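Shoe insole

A shoe insole is the layer inside a shoe that lies directly under the foot. In general use the word covers two things: the insole board, a stiff sheet to which the upper is attached during shoemaking, and the sock liner or footbed, the softer layer that the wearer stands on. Shoemakers usually keep the two apart. Shops and wearers tend to call both of them insoles, and also use the word for the loose inserts sold separately to replace or add to the original footbed.

Terms

The insole board is also called the inner sole or lasting board. It is normally out of sight once the shoe is finished. A sock liner may run the full length of the shoe, three quarters of it, or only under the heel, where it often carries the maker's name. A footbed is a thicker liner with some shaping. An orthosis, or orthotic, is an insert meant to change how the foot is supported, and may be made to measure or sold ready-made.

History

Loose material has been put inside footwear for as long as footwear has been made. Dried grass, straw, moss, felt and animal hair all served to keep the foot warm and take up moisture. Grass packing was common in cold regions, where it was pulled out at night, dried and put back or replaced. None of this was shaped to the foot, and it had to be renewed often.

Leather insoles became usual in European shoes with the spread of welted construction, in which the upper and a strip of leather called the welt are sewn to a raised rib on the underside of the insole. The insole in such a shoe carries much of the load of the stitching and has to be fairly thick. Oak bark tanned shoulder leather was a common choice. With wear, it takes on a print of the owner's foot, which is one reason older cobblers were unwilling to replace it.

Factory shoemaking in the nineteenth century brought cheaper materials. Leatherboard, made from ground leather scrap and a binder, and later cellulose board took the place of solid leather in most low-priced shoes. Cork was used as a filler between insole and outsole and then as a footbed in its own right. Sponge rubber liners followed, and in the second half of the twentieth century foamed plastics took over most of the market for athletic and casual shoes.

Materials

Leather is still used for boards and liners in dress shoes and boots. It takes up sweat and lets it go again slowly, but it is heavy and can crack if dried near a stove or radiator.

Cellulose board is light, cheap and easily cut. It softens if soaked repeatedly. Nonwoven polyester board holds up better when wet and is flexible enough to be stitched around the edge, as in most running shoes.

Ethylene-vinyl acetate, usually shortened to EVA, is a closed-cell foam. It weighs little and can be molded with heat and pressure, but it flattens with use, mainly under the heel and the ball of the foot. Polyurethane foam is heavier and generally keeps its thickness longer. Open-cell types let air and moisture through, and are common in liners that come out for washing.

Cork is normally ground, mixed with latex and pressed into shape. It gives a little under the foot and then holds that form. Wool felt, sheepskin and foil-backed layers are used where warmth matters more than cushioning. 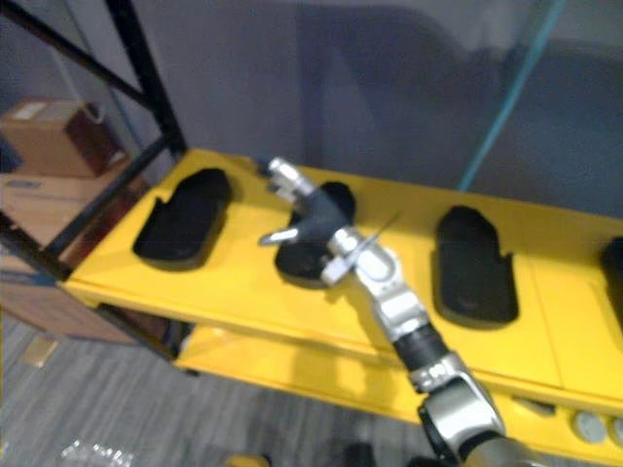
Liners are nearly always covered with a thin top cloth, knitted or brushed, which cuts down rubbing and keeps the foam from tearing. Pigskin or split leather is used for the same purpose in more expensive shoes.

Manufacture

Flat insoles are cut from sheet with a steel die, several layers at a time where the material allows. Left and right pieces are nested closely on the sheet to save waste, and the offcuts of some foams can be ground up and pressed again.

Molded insoles start as a block or sheet of foam already bonded to its top cloth. The sheet is heated, laid over a mold and pressed until it cools, which forms the heel cup and the raised area under the arch. The outline is trimmed afterward. Polyurethane insoles may instead be poured as a liquid into the mold, where the foam rises and sets against the cloth.

Custom inserts were long made over plaster casts of the foot. Foam impression boxes, in which the wearer steps into a tray of soft crushable foam, came later, and optical scanning is now widely used. The insert itself can be milled from a block, printed, or formed by hand over a model.

Sizing and fit

An insole is graded together with the last, the form on which the shoe is built, and so follows the maker's own length and width steps. Loose inserts are commonly sold in bands covering 2 or 3 shoe sizes, with cutting lines marked at the toe. The original liner is best taken out first and laid on top as a pattern. An insert placed over the old liner raises the foot and makes the shoe tighter across the instep, and in low-cut shoes the heel may lift out.

Godelieve Dewulf's shop manual, printed by Leemans and still used in evening classes, sorts inserts by thickness under the heel. Her rule is that anything over a quarter of an inch calls for a shoe with a removable liner. Vlasta Hoxha, writing for the repair trade in Clandell, gives the same limit for shoes but allows more for laced boots — provided the boot was bought with room to spare.

Use and effects

Most insoles are meant for comfort: they spread pressure, fill space, or cover seams and tacks. Padded heel pieces are often used for sore heels, and small domes behind the ball of the foot for pain in the forefoot. Work boots may have an insole with a steel or woven fiber layer against nails. Electrical workshops use conductive or dissipative insoles that let static charge pass to the floor.

How much good arch supports do is argued over. Many wearers report relief, and ready-made inserts often do as well as made-to-measure ones for common complaints. People with diabetes or loss of feeling in the feet are usually advised to have any insert fitted, as a fold or hard edge can cause a sore that goes unnoticed.

Care

Removable liners should be taken out to dry after heavy use. Foam liners can be washed by hand in cool water with mild soap and dried flat, away from direct heat. Leather ones are wiped with a damp cloth. The test used at the Amside repair school is to press a thumb into the heel area; if the foam stays down, the liner is finished. Shoes worn daily may need up to 2 new pairs of liners a year.

See also

Last (shoemaking)
Welt
Outsole
Piltitz boot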